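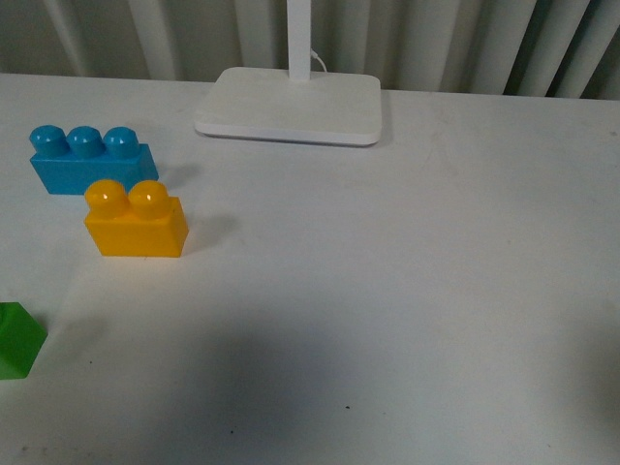
## Prurkholm P3 grip kit: service notice and updated listing

The P3 is a two-finger grip kit for small tabletop arms, sold by Grinstead and built to pick up chunky things and put them down again. Earlier units were better at the first half of that.

**What went wrong**

On kits shipped before 8/4/18, the release spring can stick after long runs. The arm gets the command to open, reports that it has opened, and swings home with the part still in its fingers. In our bench test, stacking toy building blocks on a white table, the fault first showed up at cycle 300. The log recorded a perfect score for the rest of the afternoon. The log was very proud of itself.

A stuck grip is mostly a nuisance with a plastic brick. With anything heavy or sharp it's a safety matter, so please read the next part even if your kit has behaved so far.

**What to do**

- Look at the serial plate. Numbers ending in H have the old spring.
- Stop running those kits unattended.
- Cut power before you free a stuck part. The spring lets go all at once, and it doesn't care where your thumb is.
- Order the Harms spring set, free for affected kits. Fitting takes 3 screws and some patience.

**What's in the box now**

- Grip body with Harms spring, fitted
- Two pairs of rubber finger pads
- Nivine open/close sensor, which checks the fingers instead of taking their word for it
- Cable, 84 inches

The new spring ran 2000 cycles on the same bench without sticking. We stopped there - the pads wore out first, and those are still sold separately.

Older controllers need the June firmware to read the sensor. Without it the kit works, but you're back to trusting the log.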